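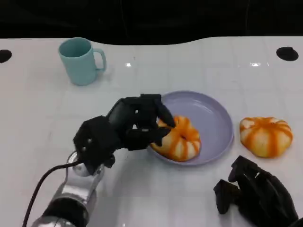

Last changed: November, 16:40

From: Natanael Vieira
To: Cillstead Bakers and Growers list
Subject: Re: squash that won't keep

Golnar Rahimi wrote:

> Hello all. I've got a shed full of squash from the bottom plot and they're
> going soft one after another. Last year the same variety sat on the landing
> till March and was fine. I cut them with a decent bit of stalk and wiped
> them over with a damp cloth before they went in. Does anyone know what I'm
> doing wrong? Also, is it too late to make anything of the ones that have
> started to go? I hate putting them on the heap.

Hi Golnar,

I think it's the shed. Mine at plot 17 drops to nearly freezing overnight and then warms up like a greenhouse if the sun gets on it, and squash hate that. They want to be somewhere steady and dry, a spare bedroom with the radiator off or your landing again if the family will put up with it. Mine live under the bed, on newspaper, not touching each other, and I turn them over when I remember (not often!).

The other thing is curing. Did you give them any time in the warm before they went into store? I didn't bother for years and then old Mr Janjua two plots up told me off about it, so now they get ten days on the kitchen windowsill first. The skins go properly hard and you can't get a thumbnail in. It was such a wet autumn up on Clivness that I doubt anybody's ripened off outside, so I'd bring yours in now, even this late, and do it with whatever is still sound.

I'd skip the damp cloth too. I just brush the mud off with an old washing-up brush once it's dried on.

As for the ones on the turn, cut the bad bit out generously, have a sniff, and if the rest is firm and smells sweet then roast it the same day. I do mine skin on, in big wedges, 30 minutes or a bit longer in a hot oven, then scrape it out and freeze it flat in bags. It goes into soup, obviously, but also bread – swap out some of the water for the mash and the dough comes up a lovely colour. Go easy though, as squash varies a lot in how wet it is and I've ended up with something closer to batter more than once. If any of them taste bitter, bin the lot, don't try to rescue it with sugar.

If you'd still like the bun recipe I can bring a copy to the seed swap. It's the one where you tie string round the dough so it bakes in segments. Oil the string first! I forgot, and we were picking bits of it out at the table.

Has anybody else on the list grown the blue-skinned one from the Trastier catalogue? I had two fruits off four plants and I'm wondering whether it's me or the seed. Very good flavour, but for the room it took up I could have had a whole row of leeks.

I've got spare crates if you want to come and fetch some, Golnar. I'm usually down there after three.

Natanael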